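Visit to the Covo Center for Music and Performance, Stustlow
Report for the members' pages, 8 February 2021

In November our reading group on music and reception went to Stustlow for the open day of the Covo Center. Several members who could not travel asked for a written account, so what follows is a fairly full one, including the practical matters at the end for those who may want to use the archive.

The Center moved into its present building after many years in rented rooms above the town library. It is a former school, three floors, with the assembly hall kept as a concert room and the classrooms turned into offices, listening rooms and storage. Visitors come in by the side entrance on the courtyard, since the front steps are under repair, and we lost some time finding it. There was a paper sign, but it faced the wrong way for anyone walking up from the station.

We were a party of 26 and were split into two groups for the morning. One group began in the archive and the other in the concert hall, and we changed over before lunch. I was in the archive group.

The archive

The core of the collection is the Bangash bequest, which came to the Center in 2000 and took up most of the staff's working hours for a long while afterward. It consists of concert programs, posters, press cuttings and letters connected with choral and operatic performance in the region. The catalog now lists 2454 items. The archivist who took us through it explained that an "item" can be a single ticket stub or a bound season of programs, so the figure says little about how much paper is involved.

The programs are kept flat in gray boxes, by season and then by venue. We were allowed to look through two boxes from the opera seasons. What struck several of us was how much the printed notes changed over a short period. The early ones give the plot, act by act, and the names of the singers. Later ones carry a long essay on the composer and leave the plot to a half page at the back. One member of our group is writing on exactly this shift and stayed with the second box until we were called away.

The cuttings are in worse condition. Many were pasted into albums with a glue that has turned brown, and the Center has decided against trying to lift them. The albums are being scanned page by page instead. The scans can be read on two computers in the reading room but are not yet online. Rights are the difficulty, as some of the newspapers were bought up and closed, and it is hard to find out who now holds them.

We also saw part of the recordings. There is a run of tapes made by a local radio producer, mostly rehearsals, with a good deal of talking between the takes. We heard one in the listening room, a chorus rehearsing the same eight bars over and over while the conductor corrected the vowels. The sound was better than I had expected. The tape boxes are labeled in pencil and the labels are often wrong, so every tape has to be played through before it can be cataloged. 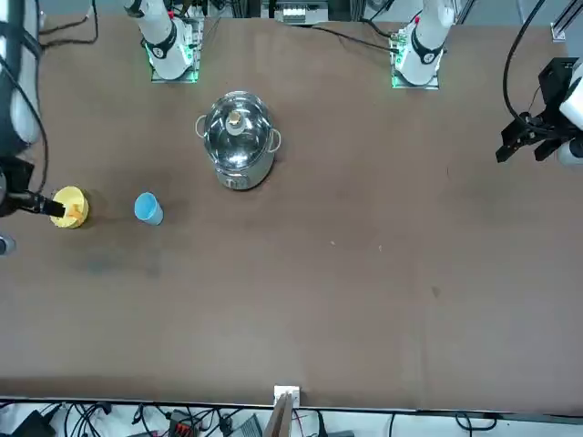
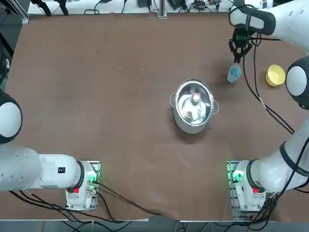
Lunch was soup and bread in the old gymnasium. Tables had been set out by society, and we shared ours with the Horketti Choral Circle, who had come by bus and were to sing in the afternoon. They are interested in doing something with the Center's part-books, some of which have not been sung from since they were donated. Our group offered to help with the program notes if that goes ahead.

The concert hall and the talks

The hall is the best part of the building. The stage has been extended forward and the old wooden gallery has been kept, though it is closed to the public until the railing is raised. The seats are stackable chairs, hard ones, and anyone coming for a full evening would do well to bring a cushion. The heating makes a ticking noise when it comes on. During the talks this did not matter, but it could be heard clearly in the quiet passages of the singing.

There were three short talks. The first was on how touring opera companies were received in small towns, using ticket records and letters to the editor. The speaker showed that the fullest houses were often for works the newspaper had treated with scorn, and she was careful not to draw too much from this, as the ticket records for several seasons are missing. The discussion afterward went mainly to the question of who wrote the reviews. In at least some cases it was the same person who sold the sheet music.

The second talk dealt with music in the schoolroom and the songbooks printed for it. It was the most technical of the three and ran over time. I would have liked to hear more about which songs were dropped from one edition to the next and less about the printers. A handout with the full list of editions was passed around and I have a spare copy for anyone who wants it.

The third was a report on an oral history project in which former chorus members were recorded talking about performances they took part in. We heard 7 extracts. In two of them the same performance was described, and the accounts differed on nearly everything, including which opera it was. The program, which is in the Bangash boxes, shows that both were partly right, as it was a mixed evening with acts from two works. The project is looking for further speakers, and a short form can be had from the Center's office.

The Horketti singers closed the afternoon with a half-hour program of part-songs and one opera chorus with piano. The piano was a little flat in the top octave. The chorus went well – they sang it from memory – and they repeated the last verse when the applause continued.

Discussion with the staff

Those of us on the planning side stayed on for a meeting with two members of the Center's staff about next year's seminar. The main points were as follows.

The Center can let us have the hall for one full day and the smaller seminar room for two. There is no charge for the rooms, but we would pay for the technician. The projector is fixed to the ceiling and works with most laptops. There is no recording equipment, so if we want the papers recorded we must bring our own.

They would like the seminar to make some use of the collection, and suggested a small display in the corridor outside the hall. We agreed in principle. The choice of items would be ours, but the labels must follow their house style, and a draft is needed two months ahead.

No decision was made on a concert. We would prefer chamber music, and they would prefer something that draws on local singers. Both sides will ask for prices.

The question of published proceedings was left open. Our last volume took far longer than planned, and it may be better to put the papers on the website this time as they come in.

Practical notes for readers

The reading room has six places and must be booked by email. Material is brought up from the store twice a day, late in the morning and early in the afternoon, and requests for the morning delivery should be in by the evening before. Pencils only. Photographs without flash are permitted for private study after signing a form at the desk.

The recordings can be heard only in the listening room, on the Center's own headphones. Tapes that have not yet been cataloged are not available.

There is no café in the building. The bakery across the square sells sandwiches until early afternoon, and there is a machine for hot drinks on the first floor that takes coins but not cards.

From the station it is a walk of fifteen minutes, uphill for the last part. The bus stops at the foot of the square. An elevator serves all three floors, but the listening room is down four steps from the corridor, and anyone who would have trouble with these should say so when booking so that the equipment can be set up elsewhere.

Copies of the day's printed program and the archive's short guide are in our own files. The full catalog of the bequest can be consulted at the Center in a bound copy, which is more recent than the one we hold.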